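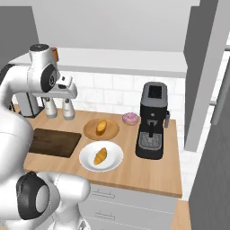

Roboterarm über einer Küchenarbeitsplatte (Computergrafik)

Verspäteter Start in ein Pokerturnier: Behandlung der Blinds und des Stacks

Mieke Groen
Im Oktober habe ich am Herbstturnier im Casino Fotirden teilgenommen (No-Limit Hold'em, Startstack 20.000 Chips). Meine Anmeldung samt Startgeld lag vor Beginn vor, infolge einer Zugverspätung erreichte ich meinen Platz jedoch erst im dritten Level. Mein Stack war zu diesem Zeitpunkt um fast 2 Prozent verringert. Ein Spieler am selben Tisch, der sich erst während des zweiten Levels angemeldet hatte, erhielt dagegen die volle Anzahl an Chips. Die Turnierleitung verwies mündlich auf die Hausordnung, legte diese aber nicht vor. Ich bitte um Auskunft, ob diese Ungleichbehandlung zulässig ist und ob eine nachträgliche Beschwerde Aussicht auf Erfolg hat. Am Ende belegte ich Platz 41 von 181 Teilnehmern; die Preisgelder reichten nur bis Platz 27.

Mitov
Sehr geehrte Frau Groen,
das geschilderte Vorgehen entspricht verbreiteter Praxis. Wer vor Beginn bezahlt hat und einem Platz zugewiesen wurde, gilt vielerorts als im Spiel befindlich. Sein Stack steht auf dem Tisch, er erhält Karten, und die fälligen Blinds und Antes werden eingezogen. Die Hand ist tot, wenn der Spieler nicht rechtzeitig an seinem Platz ist. Wer sich innerhalb der Frist für die späte Anmeldung einkauft, beginnt hingegen in der Regel mit vollem Stack, da für ihn zuvor kein Platz vergeben war.
Maßgeblich bleibt die Turnierordnung des Veranstalters. Manche Häuser bringen die Stacks bezahlter, aber abwesender Spieler erst bei deren Erscheinen ins Spiel. Ich empfehle, die im Oktober gültige Fassung schriftlich anzufordern und dabei Tisch- und Platznummer anzugeben. Eine Korrektur der Platzierung ist nach Abschluss des Turniers allerdings kaum zu erwarten. Einwände gegen die Höhe eines Stacks sind grundsätzlich sofort beim Floor vorzubringen, möglichst vor der ersten gespielten Hand.

De Graaf
Bei uns im Verein Rambridge wird es genauso gehandhabt, allerdings werden die Stacks nach 7 versäumten Händen vom Tisch genommen und bis zum Eintreffen verwahrt. Ob das in Fotirden gilt, ist mir nicht bekannt.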